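bronitano-chores

Simulated two-arm robot runs on small household and shop-floor jobs, with camera views, joint readings and outcome labels. Maintained by Yaroslav Skoryk at Gredatum.

Status: usable, labels still being corrected. Last release: September.

Why this set exists

People ask us whether a robot can do chores yet. Our short answer is that it depends on the chore, and that the demo videos don't help much in deciding. A clip of one good pick says little about the next hundred. We wanted a plain record of many tries at dull jobs, failures included, that anyone could open and check.

The jobs are the kind a stockroom helper or a teenager gets handed: pick up a box, move it, set it down straight, put a thing on a shelf. We left out cloth, liquids and anything with a lid.

What is in it

1,000 episodes
26 tasks
2 arms, one gripper on each
8 scene layouts, with different walls and floors

Each episode folder holds the camera views, the joint log, the gripper opening at each step, and a file called outcome.txt. Episodes stop when the task is done, when the time limit runs out, or when the object leaves the reachable area.

Sample views

All from the box handling group.

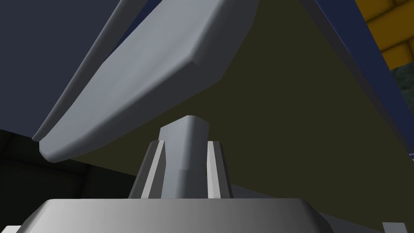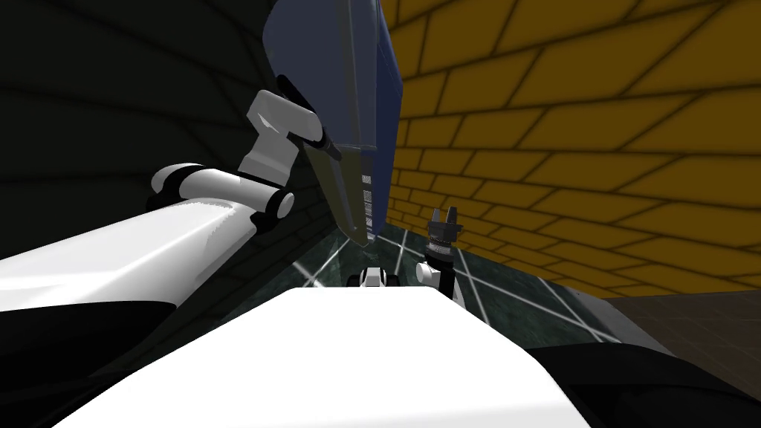
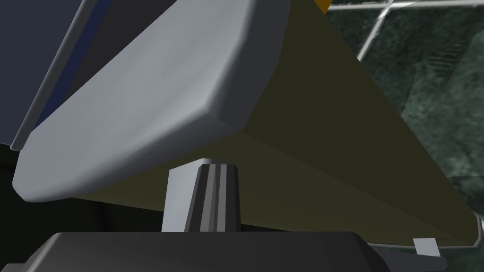
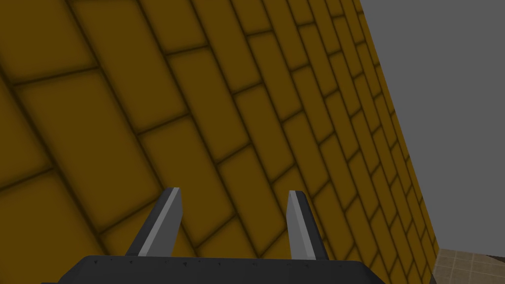
Simulated views from one box handling session. Second view: dark blue box held high in one gripper, the other gripper open and empty. Fourth view: open gripper, yellow brick wall behind.

Camera notes

Close views are mostly gripper. If your model needs to see the whole object, use the body view. The close views are better for checking contact and finger position. A large box can fill most of a close view and leave very little of the room to work from.

View names in the index are not in time order. Sort by the step number in the joint log.

Outcome labels

done: object ended inside the target area and was let go
held: object was still in the gripper at the time limit
dropped: object was let go outside the target area
missed: the fingers closed on nothing
bumped: the arm touched something it should not have, whatever else happened

An episode can have two labels if one of them is bumped. Labels were written by script and then checked by hand by the Kravchuk group. The script is too generous with "done" when a box lands on its edge. We have fixed most of those but not all.

What we think it shows

Picking up a rigid box with nothing around it is close to solved in simulation. Putting it down where it belongs is much weaker. Most of the bad episodes we have looked at go wrong in the last part of the job, after a grasp that looked fine. Tasks that need both arms are worse again, mainly from one arm waiting in the wrong place.

None of this tells you what happens on a real floor. Contact in the simulator is simple and the lighting is flat. Real boxes sag and have tape on them. Please don't quote results on this set as proof that a robot is ready for a home or a warehouse.

Known problems

Joint logs from the Dravthorpe layout are missing the first step.
Object weight is not varied within a task.
The tall shelf task has a target area that is slightly too deep, so "done" is easier to get there than it should be.
Some layouts use much darker walls than others, and models trained on one kind do poorly on the other. Split by layout if you care about this.

Suggested split

Hold out whole layouts, not single episodes. Episodes from the same layout look so much alike that a random split will make your numbers look better than they are. The file splits.txt has the version we use.

Reporting errors

Open an issue with the episode number and the label you think is right. Yaroslav goes through them in batches, so a fix may not show up until the next release.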